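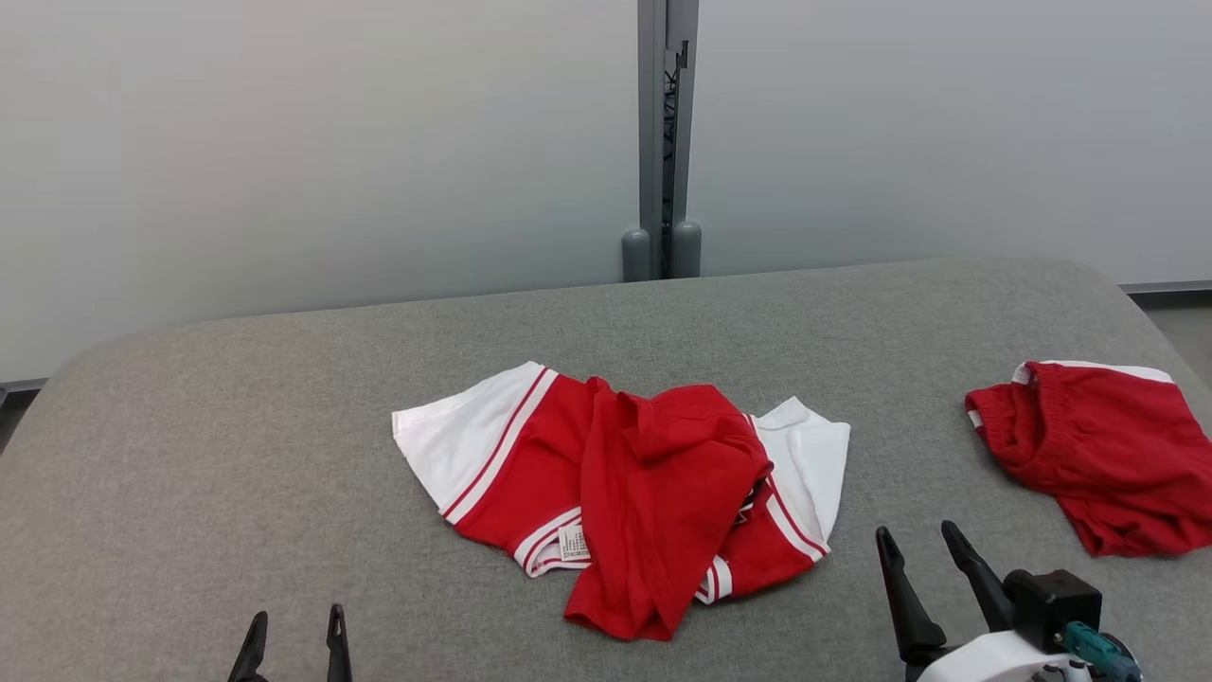 Six Days on the Slow Boat: Coffee With a River Cruise Guide

March 2019
By the Viltden blog

Filed under: Travel Talk, River Trips

I met her in a bakery by the landing at Kelham, and she'd already ordered for me (poppy seed cake, no arguing!). She has been guiding on the Drasska for 29 seasons, and I wanted to know what first-timers get wrong.

"They pack for an ocean," she said. "Then they find out the closet is as wide as a broom."

Her boat takes 25 passengers and ties up every night, so you can walk into town for dinner. I told her I'd worried about being bored. She laughed at me, quite loudly.

"Bored is fine. By day 2 people stop looking at their phones and start arguing about herons."

We got onto the locks, which she loves and I, um, mostly slept through. Her favorite is the deep one below Zou, where the walls drip on the deck and the cook always comes up to watch. "Go early in the morning and bring a hat," she said.

I asked when she'd travel if she were paying for it herself. "September. The vineyards are busy, the water is calm, and you can get a table." She'd skip the castle tour, too, and take the little ferry across to the market. I did the castle tour. It was 6 flights of stairs and a gift shop, so I see her point!

She had to run then, with half her cake wrapped in a napkin. "Come back and stay awake for the locks," she called from the door. I've already asked about cabins.

Comments

riverrat: Is the ferry cash only?

Mapgirl: We slept through Zou too, oops.

tworoads: Castle stairs, never again. Great cake in Kelham though!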